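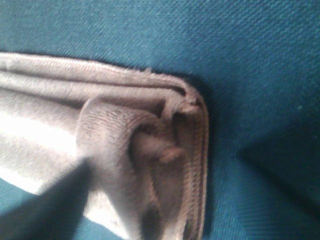
Posted in Workshop News, October
By your Tirkdale correspondent

The two-armed towel folder at the Mulley Street workshop is up and running, and I spent most of an evening last week standing next to it with a cup of tea going cold in my hand. If you've been by lately you'll know it's had the big table at the back since summer. The group calls it Hunenis, which came out of a vote I missed, and I've stopped asking what it means.

The idea is simple enough. You lay a towel out, two arms take the corners, and they bring the top down over the rest of it. Folding in half is the only fold they're trying to get right for now. Thirds can wait (I did ask about fitted sheets and got a long look).

So far they've logged 574 tries, all written up in the green notebook that hangs by the door, with a word or two on how each one went. My favorite entry just says "shrug." They want to get to 700 before the winter open house, and after that they'll decide if the thing is ready to fold in front of strangers.

Money-wise it has stayed pretty modest. The biggest bill this month was $74 at Bañez Hardware for cable, brackets and a bag of bolts in a size we never seem to have in the drawer. The arms themselves were paid for out of last year's tool fund, and those of you who grumbled at the meeting about that are very welcome to come and see what you got! 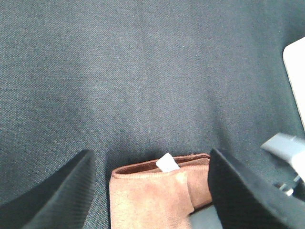
Most of the talk while I was there was about grip. Squeeze too hard and the cloth comes up in a wad, go too light and a corner slides away halfway across. Thick bath towels are the worst for it, with all that pile, and the hems are a whole separate argument. One camp wants the fingers to go for the hem every time. The other camp says hems are lumpy and you should pinch just inside. They've been trading nights, hem one night and no hem the next, and I can report that both sides think they're winning.

The wrist cameras have made a big difference, I'm told. Before those went on, everybody was working from the view across the table, and you can't see much of what a fingertip is doing from there. Now there's a close-up from each arm, plus the wide view, and people crowd around the monitor like it's a ball game — me included.
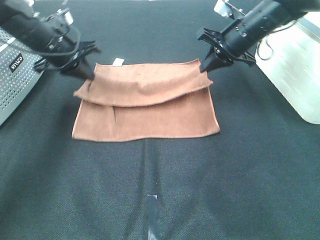
Thin cloths seem to be the easy ones. They lie down where you put them and don't spring back, so new folks get started on those before they move up to the fluffy stuff. Training takes 2 evenings and you don't need to know any programming. I had a go at driving the arms myself and folded something that looked like a burrito, which is in the notebook now, thank you very much.

They could use more towels, by the way. Old ones are fine, any color, washed please, and leave the care tags on if they've still got them. There's a bin inside the Mulley Street entrance. The back table is in use most evenings from 6:30 until somebody gets hungry, and you can drop in without signing up for anything.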